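Cakside Reading Room Gives Up on Wi-Fi, Buys a Cable

4 min read

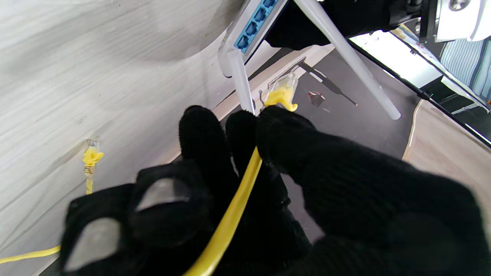 A yellow ethernet cable and a white router with four ports.

CAKSIDE — The reading room in the old Monti building went back to wired internet in September, ending a long and mostly one-sided struggle between wireless networking and a stone wall.

The wall dates from 1742. The wireless network was newer and had better marketing, and it lost.

Patrons who bring a laptop to the long table in the back room can now plug it into a yellow ethernet cable, which goes to a white router, which goes to the outside world by a route the reading room would prefer not to discuss in detail. The router has a row of four dark blue ports on a light blue panel. All of them are spoken for on most afternoons, and there is already a sign-up sheet.

"People ask me what the new technology is," said Clementina Calado, who runs the reading room. "I hold up the end of the cable. Some of the younger ones want to know how you charge it."

The Monti building went up as a storehouse, and whoever paid for it wanted the contents to stay inside. The wall between the front desk and the back room is 2 feet thick. It has been praised over the years for keeping the place cool in August and for muffling the bell on the front door, and it turned out to be every bit as good at stopping a video call.

Under the previous arrangement, the signal was strong at the desk, fair in the doorway, and a matter of faith anywhere past the atlas shelf. Regulars learned the geography. The chair by the radiator could load a weather forecast if you left it alone. The window seat was good for email, provided that nobody had sent you a picture. One patron filed her state taxes while standing in the coat closet with the door open and has asked us to leave her name out of it.

The reading room tried the usual remedies. It moved the router to a higher shelf. It moved the router to a lower shelf. It bought an extender, a white plastic plug that promised to fill the whole house and instead filled an outlet. A patron suggested aluminum foil, and for one week there was aluminum foil.

Complaints went into a spiral notebook kept at the desk, next to the lost gloves. The notebook covers two years and makes fairly brisk reading. Early entries are polite and give the time of day. Later ones are shorter. The last entry before the cable arrived says "no" and is underlined.

Guido Mazza, an electrician who has an office over the bakery on Jastia Street, came in to return a book about lighthouses and read the notebook while he waited. He asked Calado whether anybody had thought about a wire.

"She looked at me like I'd suggested a butter churn," Mazza said.

He went home for a drill, then came back without having used it. Drilling through the wall would have called for a long bit, a permit, and a conversation with people who care deeply about mortar. Instead he found an old opening near the baseboard where a heating pipe had once gone through. The pipe had been taken out decades ago. The hole had been stuffed with newspaper and painted over, then painted over again in a different beige.

The newspaper was kept. It is mostly advertisements for hats, and Calado has put it in the glass case by the entrance, where it is drawing more interest than the case has seen in years.

Mazza ran the line from the front of the building through the pipe hole and set up the router in the back room. Then came the matter of the cable for the table. He wanted yellow. The reading room had been hoping for something that would go with the woodwork.

"You can have one that matches or you can have one that people don't trip on," Mazza said. He brought yellow.

Calado has since come around on the color. She says it gives the back room a point of interest and that a visitor from out of town asked whether it was part of an exhibit. It lies along the baseboard and comes up at the end of the table, and there is a strip of carpet over the stretch where people walk. The strip is beige. That was the compromise.

Plugging in has taken some practice. A fair number of patrons under 25 had never handled an ethernet connector and approached it with respect. A fair number over 60 had handled plenty and wanted to tell somebody about it. The clear plastic tip goes in one way, with the little tab facing the right direction, and clicks when it is seated. Calado has found that people push it in, hear nothing, and assume they have done enough. She now tells everyone to wait for the click. A man who did crossword puzzles near the router for most of one afternoon asked if the clicking could be kept to certain hours.

A second difficulty is that many newer laptops have no place to put the thing. The desk lends out adapters in exchange for a library card or, in one case so far, a wristwatch. Phones and tablets are out of luck and must go on standing in the doorway as before. The wireless signal has been left on for them. It remains what it was.

Not everyone is pleased. The internet provider, Grukness, sent a cheerful note when it heard that the back room was still having trouble, offering a larger plan at a larger price. Calado wrote back that the plan they had was fine and that the trouble was made of granite. She received an automated reply thanking her for her interest in the larger plan.

There has also been a small loss to the social life of the place. Under the old system, a patron whose screen had frozen would get up, sigh, and wander to the front desk, and a chat usually followed. Calado used to hear about knee operations and grandchildren and who was selling a boat. Since the cable went in, people sit down at the back table and stay there, getting things done.

"It's very quiet," she said. "I don't know that I'd have signed off on it if I'd known it would work this well. I still haven't heard what happened with the boat."

The spiral notebook is still at the desk. It has picked up only a handful of new entries, among them a complaint about the radiator, a compliment to the hats, and a request in neat capitals for a longer cable, to reach the window seat.

Mazza says a longer cable is no trouble and that he has one in the truck. It is also yellow. The reading room is thinking it over.

The back table is open whenever the building is, from 10 a.m. until the lights go off. Patrons who want a port should sign up at the desk, bring their own adapter if they own one, and leave the cable at the table when they go. One patron has already made it as far as the atlas shelf with the laptop under his arm and the connector still attached. He told Calado that he had wondered what was holding him up.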